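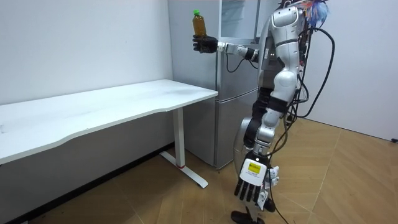 Trindusby break room - gallery

Posted 7/16/18

Quick page, typing this between boxes. We moved the kitchen stuff over from the old Furnen building and people keep asking what the new room looks like. So, the drinks corner. More to come when the shelves are up and I can find my charger.

Drinks corner, fridge side. Tall silver fridge, brushed finish, white wall behind. Looks a lot better than the beige one we left at Furnen. That one hummed.

The bottle with the green cap - bright green, easy to spot from the door. Amber-brown stuff inside, tea I think. Clear plastic, so at least you can see how much is in there before you pour.

White table over on the left. Same white as the wall, more or less. Please wipe it, coffee rings show up on this thing right away.

Notes for anyone using the corner:

Cold drinks go in the door of the fridge, lunches on the middle shelf. Put your name on it. Anything with no name goes out on Friday, no exceptions this time.

Phetsri delivery comes in the morning, about 200 bottles a month between the two floors. Leave them in the crates til somebody has checked the slip. Last order was short by 10 and we only noticed a week later.

Fridge came through Voltance, 928 with delivery, old one hauled off for free. Budget for the whole room was 1200 so there isnt much left. Was hoping for stools. Maybe next year, or if anyone has a couple in the garage, bring them in and we'll see if they match (they don't have to match).

Manual is taped inside the cupboard over the sink. The temperature setting is fine where it is - leave it, somebody turned the last one all the way up and we had frozen lettuce for days.

Recycling: caps off, caps in the small tub, bottles rinsed and in the big bin. The bin is still in the hallway, will move it in once the floor guys are finished by the window.

Still to come on this page: the sink side, the cuboard with the mugs, the notice board if it ever gets hung. Wall clock too, needs a battery. Will add them before the end of July.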